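Questions people ask me about the paintings

I answer a lot of the same emails, which I don't mind at all, but I'm slow at it and some of you have waited far too long. So I've put the usual ones together on one page. If yours isn't covered, write to me anyway and I'll get to it when the light has gone and I can't paint.

Do you take commissions?

Sometimes, yes. I take on a handful a year and they're nearly always landscapes or the big kitchen-table still lifes. I don't do portraits (I've tried, the sitters were very kind about it) and I don't do pets. If you'd like a commission, tell me the rough size, the wall it's going on and which of my existing pictures you like best. That last bit helps me more than anything, much more than a long description of what you have in mind.

How long does a commission take?

Longer than you'd like! Oil paint dries when it feels like it, and I work in thin layers, so a medium canvas is usually a few months from the first sketch to the day it can be safely wrapped. Please don't book me for a birthday that's six weeks off. I've said yes to that twice and regretted it both times.
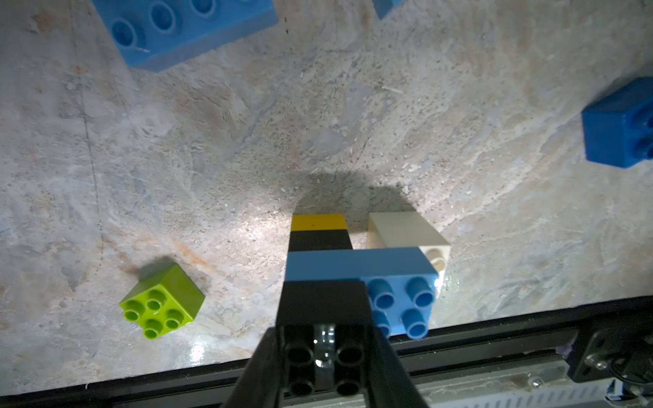
What sizes do you paint?

My smallest are 20 by 20 centimetres, on board, and I love doing them. After that I go up in whatever steps the stretcher bars come in. The largest thing I can get down the studio stairs is a shade over a metre and a half on its long side, and I learned that with a canvas that had to go back up and come out through the window. If you want something bigger than that we can talk about a pair.

How much do they cost?

The little boards start at £500, framed. Bigger ones go up by size and I keep a price list, which I'll send to anyone who asks. It's the same list the gallery uses, so you won't find a cheaper price by coming to me directly, or a dearer one by going to them. People do try to haggle at open studios and I'm hopeless at it, so I've made a rule that the list is the list.

Can I pay in instalments?

Of course. Most people who buy the larger pictures do. We agree an amount, you pay monthly, and the painting comes to you when the last payment is in. There's no interest and no form, only an email from me setting out the dates.

Where can I see the work in real life?

Gredwood Gallery has a few of mine up most of the time, usually in the back room by the stairs. Ring them before you make a special trip, as they rehang quite often and I'm not always told. I also open the studio now and then, and the next one is 16th November, from eleven until it gets dark. There'll be soup. The door is the green one, halfway along Puline Yard, and the bell doesn't work so give it a good knock.
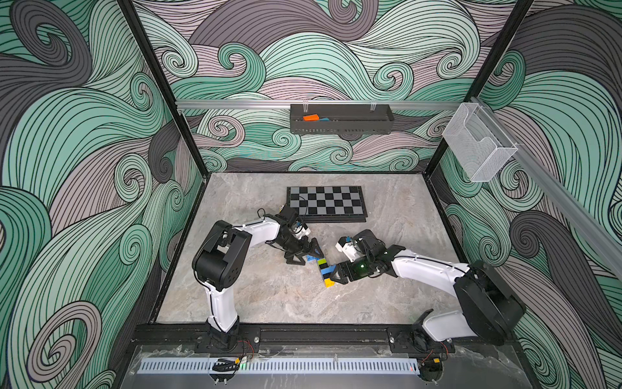 If you're coming by car, don't try to park in the yard itself, because the printers next door need it for deliveries and they've been very patient with me. There's a car park at the bottom of Espinoza Street and it's a short walk up from there. The stairs to the studio are steep and there's only a rail on one side. I'm sorry about that, and if stairs are a problem let me know and I'll bring some pictures down to the ground floor for you.

Who are the Sullolo paintings of?

It isn't a who, it's a where. Sullolo is the village I stayed in one winter when I'd got thoroughly stuck and couldn't finish anything. I painted the same hillside from the same window every morning, and there are 7 canvases in the series. The one everybody asks about is the fourth, with the pink wall, and I'm afraid that's mine and it's staying in my bedroom. The others have all gone to good homes, apart from the sixth, and I keep repainting the sky on that.

Do you sell prints?

I do now, after years of saying I wouldn't. What changed my mind was seeing a really good proof on cotton paper, where the greys held up and the brushmarks didn't go to mush. Each print is an edition of 20, signed and numbered in pencil along the bottom. When they've gone I don't print any more, so please don't ask me to run off another (somebody does every time). They come unframed, rolled in tissue in a stiff tube. Let yours lie flat for a day or two under something clean and heavy before you take it to the framer, and do choose a mount that keeps the glass off the surface. 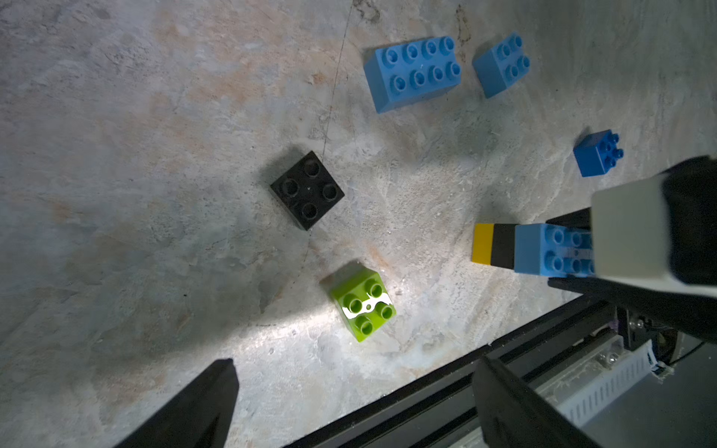

I should say that the colours on your screen won't match the print exactly. Blues are the worst for this. My own two computers can't agree about the sea pictures, and neither of them is right. If you're buying because of one particular colour, ask me first and I'll try to describe it honestly, or post you a small test strip if I've got one left.

How should I look after an oil painting?

Keep it away from radiators, working fireplaces and strong sun. Dust it with a soft dry brush a couple of times a year. Never use water, and please never use bread, whatever you've read. If something gets splashed on it, leave it alone and send me a photo.

Why isn't mine varnished?

It's probably too young. Oils need a good long while before a final varnish goes on, and plenty of mine leave the studio before then. Bring it back after a year and I'll varnish it for nothing. Bring it on a dry day if you can!

Do you teach?

Not regularly. I do the odd weekend in summer, always outdoors and always for people who've painted a bit before. The dates go out on the mailing list first and they fill up fast, so that's the thing to join.

Can I use one of your pictures on my website or book cover?

Ask first. I usually say yes to small things, and for covers there's a fee that depends on the print run. Buying a painting doesn't give you the right to reproduce it, which surprises quite a few people, but you can post a snap of it on your own wall as often as you like.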